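Re: [arms-list] Multi-module gripper vs. parallel gripper on soft objects
From: Ulla Eskola
To: arms-list

Lenni Hämäläinen wrote:

> We have to pick one gripper for both arms before May and I would
> like to hear from people who have run the two kinds next to each
> other. Our parts are mixed, some hard, some soft. The parallel one
> is cheaper and easier to mount. Is the bigger one worth the extra
> weight? Also, does a busy background bother your cameras?
>
> Lenni

Hi Lenni,

We are in the middle of that comparison, so take this as partial results. The left arm has the Lobo gripper, the one built up from several modules. The right arm has the plain parallel gripper from Callano. Both arms run off the same controller with the same speed limits.

The object set is two plush toys, a few building bricks, an alarm clock and a clothes hanger on the hook rail. Each gripper gets 200 tries on the set, split between the objects. The Lobo is done. The Callano has 61 tries to go.

So far the parallel gripper is better on the bricks. It closes straight and the brick stays square. The Lobo tends to turn a 2x2 a little as it closes, which matters if you want to stack afterward. On the plush toys it goes the other way. The parallel jaws pinch a fold of cloth and the toy swings when the arm lifts. The Lobo gets further around the body and holds it steadier.

The clock is hard for both. It is round and smooth, and most of our 37 drops with the Lobo were the clock.

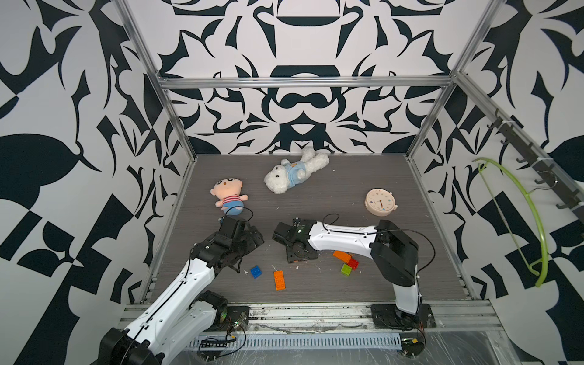

Merja Leinonen wrote to me off list that she had the same trouble with round objects and got rid of most of it by changing the pads and leaving the gripper alone. She used softer pads on a parallel gripper and closed at half speed. She also thinks 200 tries is too few once you split them by object, and that I should report the clock on its own. I will do that in the final table.

On weight, the Lobo did cost us something. We had to lower the acceleration limit on the left arm to stop it from ringing at full reach, and then set the right arm to match so the comparison was fair. If cycle time is what you care about, run the Callano at its own limit too.

On your camera question: we put the black-and-white pattern on the walls on purpose, to see how the object detection would cope. It finds the bricks without trouble. The hanger is worse, and we get the hook end wrong more often than I would like. I have not tried it with bare walls yet, so I can't say how much of that is the pattern.

One practical thing. Watch the gripper cables. Ours loop outside the arm, and I had to add slack at the right wrist after the first day. Heikki Ruotsalainen has a clip design for this in the Irton folder if you want to print a few.

I can send the logs when the last tries are in. They are plain text, one line per try, under 2000 lines with all the retries.

Ulla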